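Two-Arm Kitchen Table: Frequently Asked Questions
Last updated Tuesday, October 13, 2020

I get a lot of the same questions about the Peltdale table (that's what I call the build, after the street our shared workshop is on), so here are my answers in one place. Ask more at the bottom!

Did you build the arms yourself?
No way. The arms came ready-made. My part is everything else: the mounting, the cable runs, the layout and the software that tells them what to do, which I call Gritar. I started in June and I'm still fiddling with it most evenings.

What do the arms work on?
Kitchen stuff, mostly. Mugs on a mug tree, a dish rack with plates, corn in a basket, a toaster oven and a little call bell. I wanted things with rims and handles and awkward curves, and I wanted them cheap enough to replace.

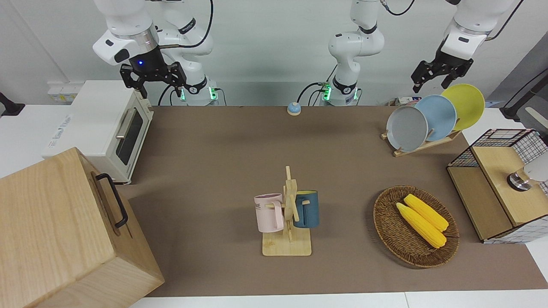 Table set for plate practice, mug tree in the middle.

Why plates?
Plates are mean! They're thin, they're slippery, and standing in a rack they hide behind each other. The job has 2 halves, taking a plate out and putting it back, and putting it back is so much harder. A gripper has to come down over the rim without bumping the next plate along, and then let go without dragging it.

How hard do the grippers squeeze?
Less than you'd think. I started way too strong and chipped a plate on day one. Now I close slowly, stop at the first bit of resistance and add a tiny nudge. 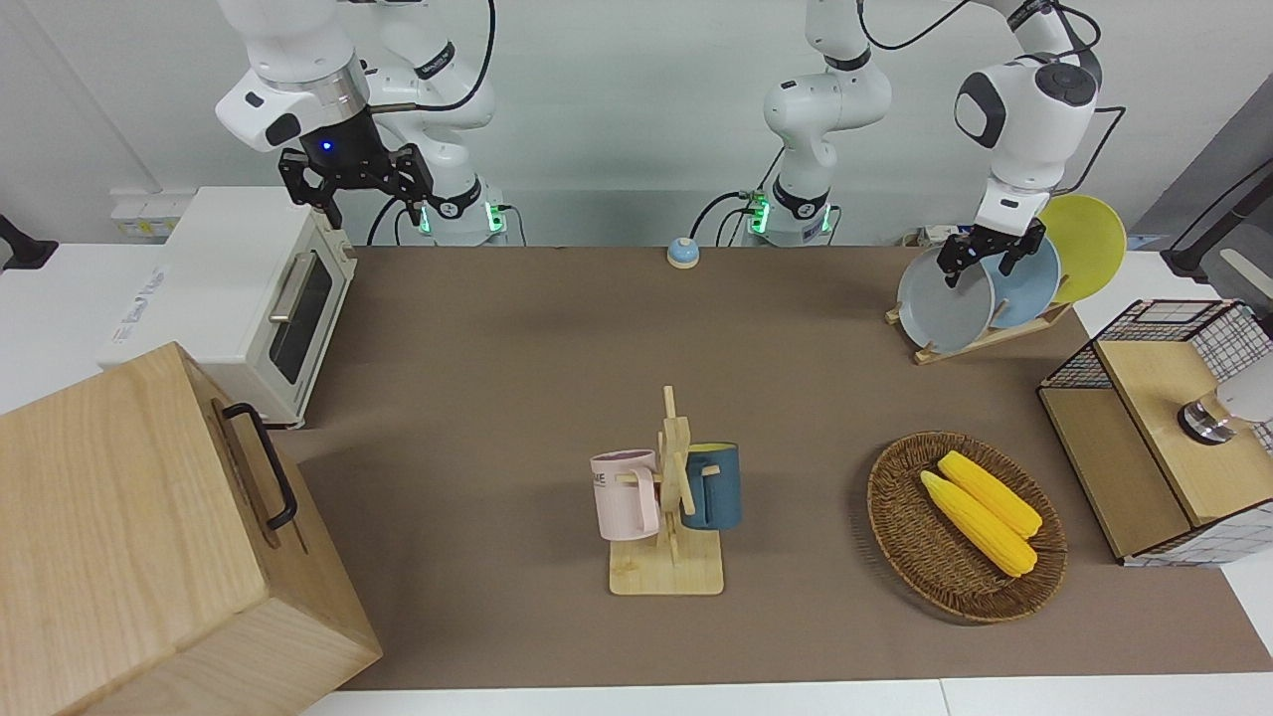 I keep that nudge in a settings file, one value for each kind of object, so a mug handle doesn't get treated like a plate rim. If you copy one thing from my setup, copy that.

Do both arms move at once?
They can, but I mostly run them one at a time while I'm testing. When they do share the table I give each arm its own zone, plus a strip in the middle that only one may enter. It's slow and a bit silly to watch (they wait for each other like two polite people at a door), but I've had 3 collisions total and none since I added the strip.

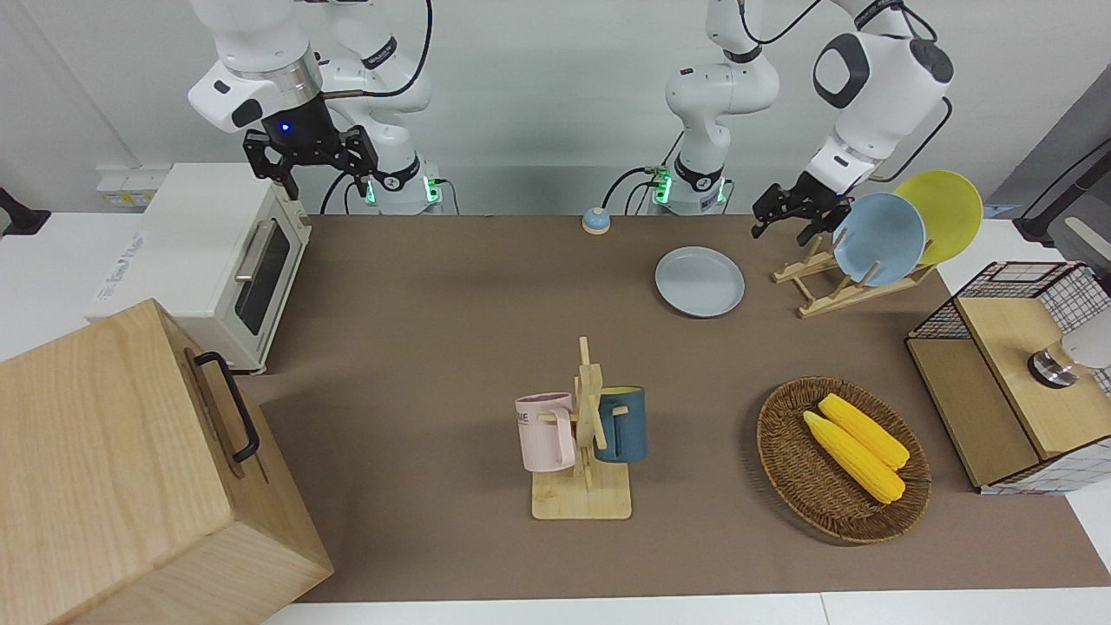 Stockdale wrote in to say the strip was overkill for them, and that they just slow both arms down whenever the grippers get close. Fair enough! I tried it for 4 evenings and went back to zones, mainly so I could read my own logs.

What's with the brown table cover?
Glare. Bare white tabletop made my pale objects tough to pick out, and brown fixed most of it. Tape the edges down well or it creeps.

Any advice on cables?
Leave more slack than feels right. Move each arm to its farthest reach by hand before you tie anything, then check the loop again with the wrist turned both ways.

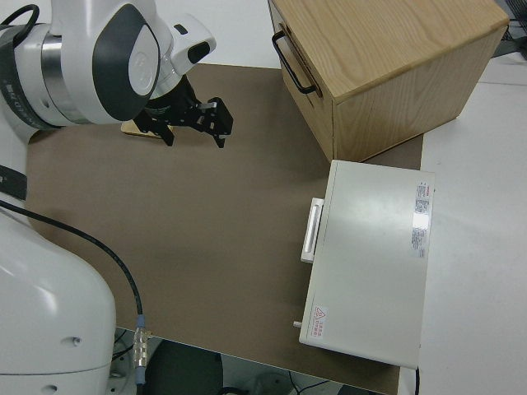

I also like to follow every cable with my finger from the arm to where it leaves the table before I power up. Takes a minute. I skipped it once and spent a whole night blaming my code for a loose plug.

Can I get the code?
Soon. The Tremley branch needs cleaning up first, and there are 5 open bugs I'd be embarrassed to hand over. The zone planner is in decent shape, so that part will go up first.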